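Work Songs of the Flancombe Quarries: What Is Left and Who Still Sings It
Project report, Folk and Popular Music, second year

1. Background

Flancombe was a quarry town until the last pit closed. The men who worked there sang on the walk up and while hauling, and many of the songs were later taken up at strike meetings. Our group wanted to find out how many of these songs are still known and where people learned them.

The main written source is the Dauda songbook, a typed collection kept at the Fasetham town library. It has 265 songs. Most have words only. Where a tune is given, it is usually just the name of a hymn.

2. Method

We worked in a group of four. Three of us did interviews and one checked the songbook against the recordings. Interviews took place in March and April, mostly in people's homes. We played or read the first verse of a song and asked if the person could continue it. We also sent a short survey to members of the Florkeo choir network, which covers Flancombe and the towns next to it. We got 514 replies.

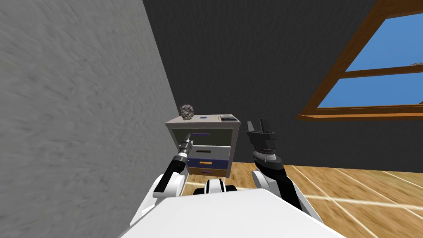 The survey asked for age group, home town, and any quarry songs the person could sing from memory. It did not ask about songs people only recognized. We should have included that question, as several people wrote it in the margin anyway.

3. Findings

Older singers knew more songs, as expected. They had usually learned them from a parent or at union picnics. Younger singers mostly knew the same few, and nearly all had learned them in a choir. The choir versions are slower and leave out verses that name foremen or pit owners.

"The Long Incline" was the song named most often. We recorded it in 3 versions with different last verses. Only one of these matches the songbook.

4. Problems

Choir members sing more than most people do, so the survey does not represent the town. Two recordings were too noisy to transcribe and were left out. We also had trouble writing down rhythms, because solo singers stretched the lines freely. The transcriptions in the appendix use bar lines only for group singing.

5. Further work

Copies of the recordings will go to the Fasetham library in June. The tunes still need to be compared with the hymns named in the songbook.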